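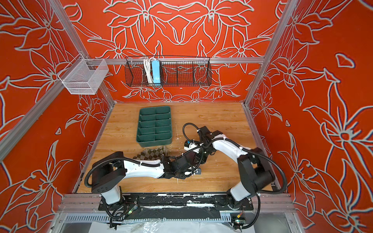
Re: [Tellau Home List] Drawer trays, hanging baskets, and that wallpaper

From: Dagim Abera
To: Tellau Home List
Date: Wednesday, October 1, 2025

Santosh Rajput wrote:

> Hello everybody,
>
> We moved to the smaller place in Dirnthorpe at the end of the summer and I am still living out of boxes, so I come to you for help. Three questions, and please answer any one you like.
>
> First, socks. I have one deep drawer and everything in it turns to soup by the middle of the week. Do the trays with little compartments work for grown-up socks, or are they only good for baby clothes and handkerchiefs?
>
> Second, I have nowhere to put chargers and extension cords. My wife says a box with a lid. I say if it has a lid I will never look in it again.
>
> Third, has anybody lived with a really loud wallpaper in a small space? I have fallen for a big floral and the whole family is against me.
>
> Thank you all, and sorry if this has been covered. I tried the archive but there are over 2,000 messages in it and the search gave me mostly recipes.
>
> Santosh

Dear Santosh, and hello to everyone else,

First of all, welcome to Dirnthorpe! I hope the boxes are getting fewer. We had some that stayed taped up so long that we put a lamp on them, and I still miss having a table in that corner.

I'll start with the socks. Yes, the trays work, but it depends on how you fold. Mine is the dark green one, two rows of five, with a raised rim, and for ordinary socks I fold each pair in thirds and stand it up on its end. Thick winter ones are another matter. The brown and cream pattern you see bunched up by the tray may be a sock or only a bit of cloth, but bulky knits want a space to themselves, and I gave up trying to squeeze two pairs in together after the first cold snap last November. My advice is to lay everything out flat next to the tray before you buy a second one. I bought a second one right away and it went back to the store.

Do measure the inside of your drawer, by the way, and not the front. I measured the front. The man at Verkitz was very kind about it and exchanged the tray without a receipt, but I'd have saved myself a bus ride. If your drawer is as deep as you say, you could also put the out-of-season things flat on the bottom and set the tray on top of them. My mother did that with tablecloths for as long as I can remember, and she could find any one of them in the dark.

Now the cords. I'm with you and against your wife, with apologies to her. Hang a wire basket from a rail and you will see what you own every time you walk past. The long black one has sections in it, and I like having the power strip standing on end with the white cable coiled beside it, down toward the left. One section for one kind of thing is the rule I try to follow, and I keep it up perhaps half the time. The small white basket on the side has nothing in it, and I'd urge you to leave yourself one like that too. It fills up fast enough when guests come, and then you have somewhere to put their chargers and reading glasses.

Do coil the cords loosely. I used to wrap them tight around my hand, and I had one go bad right at the plug end. A strip of soft cloth tied in a bow will hold a coil perfectly well, and it costs you nothing if you have an old pillowcase to cut up.

As for the wallpaper, well, you can guess where I stand. Orange-red, with lilies as big as you please in a pale gray outline, and on three sides! My sister asked if I had a fever. I paid $44 a roll and have not regretted it once, although I did spend a long evening fussing over where the middle of the pattern should go on the back wall. Start there and work outward, that's the best I can tell you. With a big flower the eye goes straight to it, and you want the petals to balance on both sides. I'd keep whatever is underneath plain. Honey-colored wood grain is nice with it, though it does show every crumb and speck, so keep a hand brush close by.

If your family still won't budge, Warrier on the main street will sell you a sample sheet for 50 cents, and you can tape it up for a week before anyone has to be brave.

Do write back and tell us which floral it is. And if anyone else on the list has a good way to keep knee socks from unfolding, I would love to hear it, as mine spring open like umbrellas.

Warmly,
Dagim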